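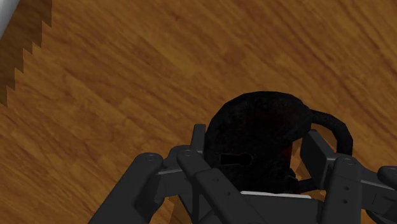 About Curnus Floor Care

We love old floors. Curnus started when our first two sanders were still living in the back of a hatchback, and our idea of a good evening was arguing over whether a hallway was maple or birch under all that brown varnish. We've moved up to a proper workshop on Siddiqui Street, with racks, a spray booth and a kettle that never gets a rest, but we still argue about hallways!

Most of what we do is repair and refinishing in lived-in homes. Pet scratches, radiator stains, the pale rectangle where a rug sat for thirty years — we enjoy all of it. We also patch missing boards, fix squeaks, and lay new wood where the old stuff is past saving. If your floor only needs a good clean and a fresh coat, we'll tell you so and quote you for that.

Our reclaimed wood comes mostly from local buildings that are being taken down or gutted. Last year we pulled boards out of the old Brornimero shoe warehouse, and we're still finding new uses for them (stair treads, window seats, one very heavy dog bed). At the moment there are 146 bundles on our racks, sorted by species and width, and you're welcome to come and dig through them. Bring a scrap of your own floor if you can, and we'll try to match it.

The shop is open from 2 p.m. until early evening on weekdays, and mornings are for house visits. We cover the whole Curby area, plus the villages along the river. A first visit is free, and we ask for a $200 deposit when you book a refinishing job, which comes off the final bill.

Every May we open the workshop for a hands-on afternoon. People try hand scraping, test oils on offcuts and ask us anything they like — last time we spent nearly an hour just on water marks, and it was great fun. Kids are welcome too, and there's a bench set up at their height.

If you have a floor you're wondering about, send us a couple of photos and tell us roughly how old the house is. We'd love to see it.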